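Search tips
Enter keyword
Go

Workshop tips: when the gripper stops short of closing

We strip old desktop PCs on the bench with a small arm and a two-sided gripper, and last September it began dropping things. It would close on a drive caddy, lift it a little way and let go. The controller, a Kuvemo, showed no fault at all. It took us far too long to find the cause, so these are the notes we wish we had kept from the start.

1. Stop it properly first

Press the stop button, then switch off at the wall. A paused program is not a stopped arm. Ours was paused when it finished a closing move and caught a thumbnail against the case rail. No lasting harm, but it hurt for a week. Wait 60 seconds after switching off before you put a hand near the fingers.

2. Make the computer safe as well

Pull the mains lead out of the PC, hold its power button in for five seconds and let go. Leave the power supply shut. There is nothing inside it worth having, and it can hold a charge long after it is unplugged.

3. Check every screw on the linkage

This was our fault in the end. One hex screw at a pivot had backed out by less than a turn, so the bar rocked and the tip met the work at an angle. Go round the lot with the right key, including those at the bottom of the bars and on the side plates. Nip them up and try each joint by hand – it should swing freely without any sideways play.

The gap between the power supply and the drive cage is where ours used to catch, so look at how the fingertip sits before you run the program again.
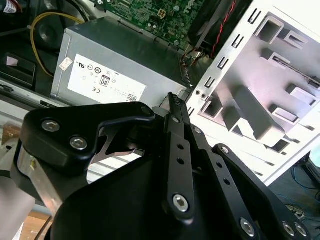 4. Clean the ridges on the fingertip

Dust and label glue fill the ridges and the grip goes. Use an old toothbrush and a drop of washing-up liquid on a damp cloth, well away from the open computer, and dry it before use. Don't use a wire brush.

5. Tie back loose wires

A finger that closes on a wire as well as the part will pull both. We lost a fan lead that way. Soft ties from the Declercq bargain bin do the job and come off again without cutting.

6. Restart slowly

Run the first three lifts at the lowest speed over a folded towel. Write the date and the number of cycles on a bit of tape – ours had done 800 since it was last tightened, and we now check at half that.

Odeo Workshop Pages | Contact us | © Odeo | Back to top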